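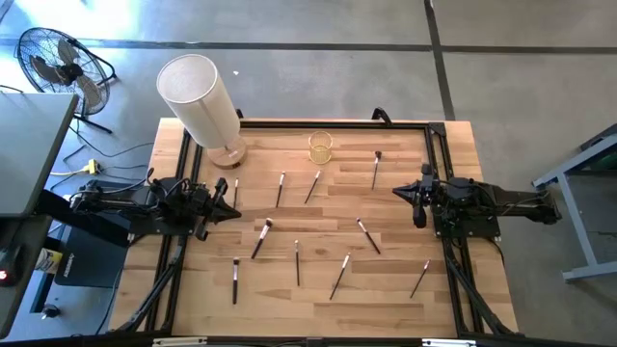 3.2 Storage of slim tools on the work surface

Makeup brushes and pens share a shape that makes them hard to keep in order. Most are long, thin and dark, and on a shared table they end up lying at all angles. In the Vainio survey we asked 117 people how they store such items at home. The most common answer was a cup or jar, followed by a drawer. Only 11 used a roll or case with separate slots.

Respondents who used a cup liked that it takes up little space and needs no lid. Their main complaint was finding the right brush when several handles look the same. Rautiainen reports a similar complaint among students at Cukanau, who kept pens and brushes together. Storing brushes with the bristles up makes the heads easier to tell apart, but pens have no such cue once they are in the cup (Figure 3).

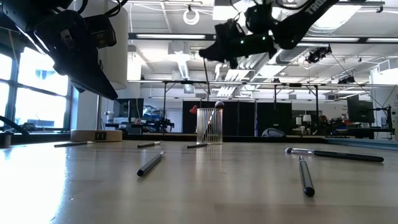
Figure 3. Pens and a makeup brush on a wooden tabletop, with a clear ribbed plastic cup at the center.

Cup width also matters. A wide cup lets long handles lean outward, and a light cup may tip when most of the weight is on one side. We return to this point in Section 4, where cups of different widths are compared.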